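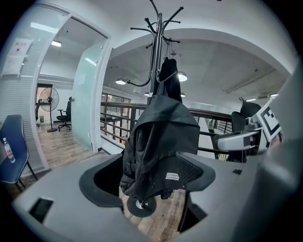 Fig. 4. Stand in use, backpack on the lower part, round base on a wooden floor.

4. Setting up and loading the coat stand

The leaflet packed with the Trakevby stand says it goes together in 6 minutes and "suits every load". We have put up enough of them at Gudlow to doubt both. Follow the steps below and keep the leaflet for the parts drawing, which is correct.

4.1 Putting it together

1. Lay the pole sections on a blanket or a folded coat. Check the threads for grit.
2. Screw the sections together by hand. If one goes in crooked, back it out and start again. Do not use pliers, whatever the leaflet suggests.
3. Fit the pole to the round base and tighten the fitting in the middle until the pole no longer turns.
4. Stand it up on a hard, level floor. Push the pole gently at shoulder height. A little sway is normal. If the base lifts, go back to step 3.
5. Fit the hooks last and press the tips on firmly.

Note: The leaflet calls the tips "permanent". Dong-geon Gil has a jar of ones that were found on the floor. Ask him before ordering more.

4.2 Choosing a spot

6. Look up before you look down. The hooks spread wider than the base, and a spot that seems clear at floor level may put an arm close to a pendant light. Leave at least 30 cm.
7. Keep the stand out of the path to the door and clear of chair legs and castors.
8. Avoid carpet. The seller claims it makes no difference. Taner Aydoğan tried one on the carpet upstairs and moved it back the same afternoon.

4.3 Loading

9. Hang the heaviest thing first and let it settle against the pole. A full backpack should hang by its top loop, with the side straps done up so that they don't catch on the next coat.
10. Put the next heavy thing on the opposite side. Two bags on one side is asking for trouble.
11. Take laptops out of bags before hanging them. The quoted load of 19 kg is for the whole stand, evenly spread, and we have seen no test to back it up. Treat it as a hopeful figure.

CAUTION: Do not hang anything from one long arm alone. Do not pull a coat off sideways. Lift it clear of the hook first.

4.4 If the stand is full

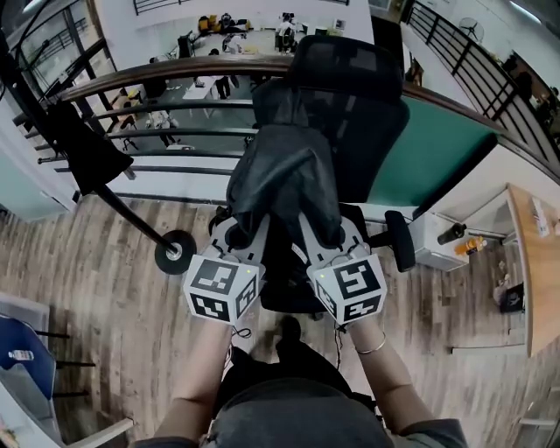 Fig. 5. Jacket over a mesh-backed chair, black cloth over the handrail.

Most people will use the nearest chair, and we doubt a printed page will stop them. If you must:

12. Put the jacket over the backrest with the shoulders square. Keep the sleeves and hem off the base of the chair, or the castors (if it has them) will find them.
13. Empty the pockets. Keys slide out of a jacket on a mesh chair sooner or later.
14. Keep handrails clear on stairs and upper floors. A scarf or cloth laid over a rail can drop through to whoever is below, and people need the rail for holding.

4.5 Upkeep

Check the base fitting once a month. The leaflet says once a year. Piroska Bozsik looks after spare parts; the next order goes in during July, so report loose hooks before then.

Section last revised June 26, 2018.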